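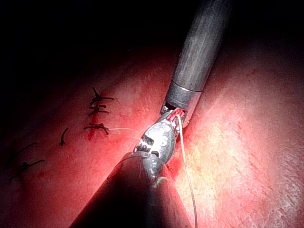 *Two instruments and a lot of red. The upper one has striped cable strands packed into its joint.*

My private health fund put its premium up again in November, and the letter used the word "value" four times on one side of paper. I've been with the same mob, Broron, since I left uni. This time I sat down with a pot of tea and read the policy booklet, all 130 pages of it, to find out what I'm paying for.

I'm still not sure I know.

The hospital part is the easy bit. There's a $500 excess, which I agreed to years ago to bring the premium down. Fine. Page 21 says the excess applies "per person per membership year", and then a footnote says a membership year starts on the day you joined, or the day you last changed your cover, whichever is later. So if you change your cover halfway through, the clock goes back to the start. I rang to check I'd read it properly. I had. The bloke on the phone seemed surprised anyone had.

Then there are the extras. I pay for physio, optical, dental, and something called "natural wellness", which I don't remember asking for. I added up what I'd claimed over the last membership year and it came to $505. I won't say what I paid in, but it was a good deal more than that. You can tell me extras cover is for peace of mind, and people do, but a pair of glasses isn't a house fire. I know I'm going to need them. I could put the same money in a jar.

I had a look at Pletent as well, the ones with the cheerful ads. Cheaper on the front page. Go to the comparison table and the cheap one leaves out joints, cataracts and most things that go wrong with a person my age -- the tick you want is always in the next column along.

A few people at work in Hebden have dropped theirs and gone public only. I'm not there yet. My local is Grustdale, it's been good to me both times, and the wait was long both times. I don't trust the fund much, but I don't fancy two years on a list with a crook hip either.

So for now I've cancelled the extras and kept the hospital cover. They've already emailed offering me a free month of natural wellness to come back.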